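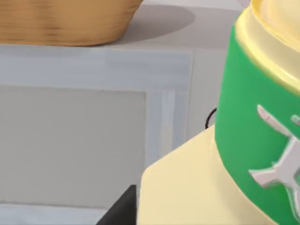
Gripper trials in the sim kitchen: things people keep asking me

I've been comparing two grippers in simulation for a while now, and my inbox has turned into the same handful of questions over and over. So here are my answers, all in one place!

Which grippers are you comparing?
The Ornon, a plain parallel-jaw gripper with stiff fingers, and the Kurup, which has longer fingers with a bit of give in them. Both hang off the same simulated arm and run on the same controller (we call it Rurgate). I only swap the hand.

Why a kitchen?
Because kitchens are mean to grippers. You get big round appliances, wide bowls, cabinets right under the counter for a finger to bang into. A tidy row of cubes on a table makes every gripper look great – I did that for a month and learned very little.

How many tries does each one get?
I ran 3,000 per gripper in the last round. Solanum, our scene generator, shuffles the objects and the starting pose, and both grippers get the same list of shuffles. If one of them gets an ugly start, so does the other.

So who's winning?
Depends what you ask it to pick up (sorry, I know). The Ornon is better on handles and thin rims. The Kurup is more forgiving on fat curved sides, where the Ornon tends to squeeze and slip. On anything with a wide base they both get in trouble, usually by poking the base on the way in.

Where do you put the camera?
On the wrist, looking down past the fingers. I love it for the last bit of an approach and hate it for everything before that. Once you're close to something large, it fills up half the view and you lose track of the rest of the counter. I tried adding a second, fixed camera, and the Kurup got a lot better at lining up. The Ornon hardly changed, and I still don't know why.

Does any of this carry over to a real arm?
Some of it. Reach and collisions carry over nicely. Friction doesn't, at least not with my settings. Ravindran D'Souza has been rerunning 100 of my starts on real hardware, and his slips don't match mine very well. We're working on it.

My fingers go straight through objects. What did I do wrong?
Probably your collision shapes, or your time step is too big. Try cutting the step in half first, it takes a minute. I also had one mug whose collision shape was just missing, and I spent a whole afternoon blaming the controller.

Can I see the failed runs too?
Yes! I saved 684 of them from the last round, with the wrist view and the joint logs. Write to me and tell me which gripper you want.

What's next?
Drawers. I'm going to start in December with 4 handle shapes and see how far I get.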